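Clearing the table, one cup at a time

21 September 2023

Loubna Morsy has cleaned up after other people for most of her working life, first in canteens and then as operations manager at Gultness, which looks after lunchrooms and shared kitchens for office tenants. So when salespeople started calling her about robots, she had questions they didn't much like.

"I ask them what it does with soup," she says. "They show me a video of it picking up a block."

I had asked her to talk about whether a machine can take over the dullest job she hires for, which is clearing up after people have eaten. She had just come back from a visit to Bukadar, a small outfit that is teaching a pair of arms to do it. She went in doubtful and came out, by her own account, slightly less rude about it.

The test was a takeout lunch. Crawfish shells, cups, a clear container, a paper bag to put trash in. She approved of the shells.

"Somebody there has eaten a real meal at a real desk. Shells are horrible. They're sharp, they roll off, they leave bits. If you can do shells you can do most of what I get."

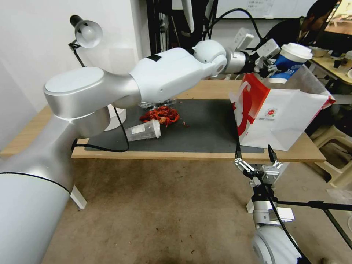

A coffee cup held over the takeout bag, with the shells still on the mat.

The cups, she says, are where these machines look good. A cup has sides you can get hold of and it more or less keeps its shape. What she wants to know is what happens with the last tenth of the mess, the part you'd sweep into your palm without thinking.

"My people don't pick up a crumb. They push it. They tilt the mat, they fold it, they use the lid of one thing to scrape out another. It's all one movement. I never had to train anyone to do that."

Chaimae Ait Brahim, who writes the control software at Bukadar, doesn't fight her on this. When I reached her by phone she was quick to say that loose scraps are hard for two fingers, and that she'd rather be asked about them than about when the product ships. There is no product, she told me. There's a test they have run 58 times with one kind of lunch, and they change where things sit on the table between runs.

"If I left it all in the same place every time I could give you 100 percent," she said. "It wouldn't mean anything."

I asked for the number they do get. She said she'd prefer to have more runs behind it first, maybe by November. Morsy, when I passed this on, laughed out loud.

"At least she didn't make one up. I had a man from Ustard tell me his machine never misses. Never! I've been doing this a long time and I miss things every day."
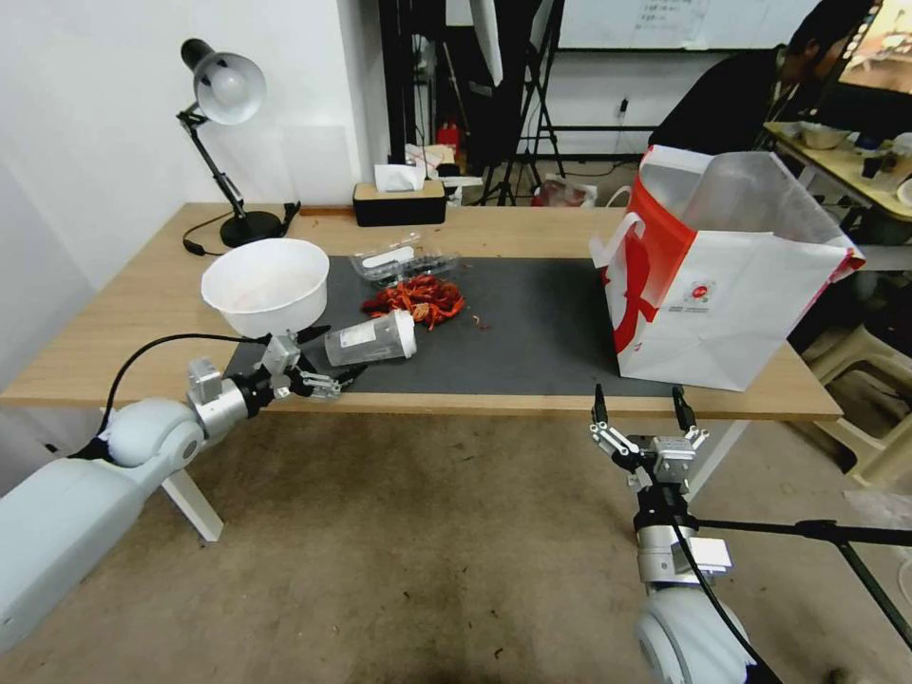
Could a setup like this one clear tables in an ordinary lunchroom now?
Not without a person close by to deal with spills, small scraps and anything it hasn't been taught to handle.

Then there's the money, which Morsy had worked out on the back of a delivery slip. One of her larger sites, the El Ouafi building, goes through some 1220 lunches in a working week. A good cleaner there does a table in less time than it takes to describe, and wipes it, and notices that the tap is dripping.

"Who wipes?" she says. "That's what I kept asking. All right, it put the cup in the bag. Now who ties the bag, who carries the bag, who wipes? If I'm sending a person in for that, the person can take the cup."

Ait Brahim's answer is that wiping is on the list, and that carrying is somebody else's problem for now, because her arms stay where they're put. She thinks the first useful version will sit at a fixed station where people drop off their trays, sorting and tipping. That sounds sensible to me, and also a long way from the thing in the sales videos.

Morsy would consider a station like that. She would want it for 5 weeks at no charge, with her own staff picking the lunches and no one from the company in the room.

"And I'd start with noodles," she says.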